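Minutes, Votetti House Residents' Meeting
Tuesday, July 6, 2021

Present: Senan McGrath (chair), Maeve Foley (minutes), Leobardo Cisneros, Peadar Ó Riain
Apologies: Þórarinn Lykkegaard

1. Minutes of the last meeting
Approved with one correction. The deposit for the dryer repair was $100, not $200.

2. Laundry room
Leobardo reported that the second dryer is back in service. Jenix will send the final bill this month. Peadar asked that the door be kept shut after 9 p.m. Agreed.

Residents without a drying rack asked if shirts may be laid out in bedrooms. No objection, as long as nothing is hung over the heaters.

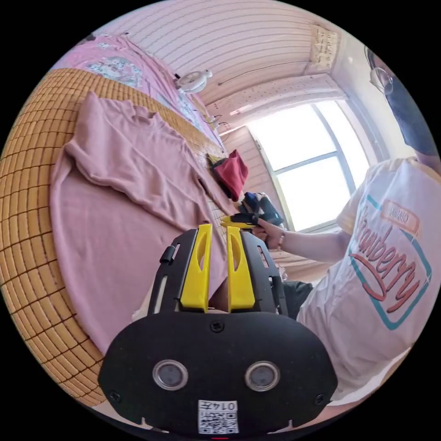
Pink long-sleeved shirt laid flat on a woven sleeping mat.

3. Bike storage
Two bikes still have no tag. Maeve will put a notice on both. Unclaimed bikes go to Jedum at the end of the month.

4. House fund
Balance is $196. Senan proposed no spending until the Jenix bill is in. Agreed.

5. Other business
Back gate latch is loose. Peadar to look at it.

Meeting closed at 8:40 p.m. Next date to be posted in the hall.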